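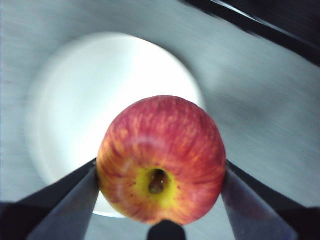

Gaetano Bassi objects that ground colour tells a packer very little about eating quality, and that growers have been sold the opposite for years. We share some of his doubt. Figure 4 shows the base of a red and yellow apple, with a yellow-green patch around the dark cavity and red streaks spreading outward from it. Patches of this kind are the usual cue for harvest maturity, and the Lasano chart reduces them to a single score.

Whether the score deserves its place on the grading sheet is less clear. Of 2,000 apples assessed in August, 1,895 were given one, and the remaining 105 were set aside as too russeted to read. Varela's earlier trial used 650 and claimed a strong link with starch loss, but all of its fruit came from one block. Ours came from 15, and the link was weak in most of them. The colour of the blush fared no better.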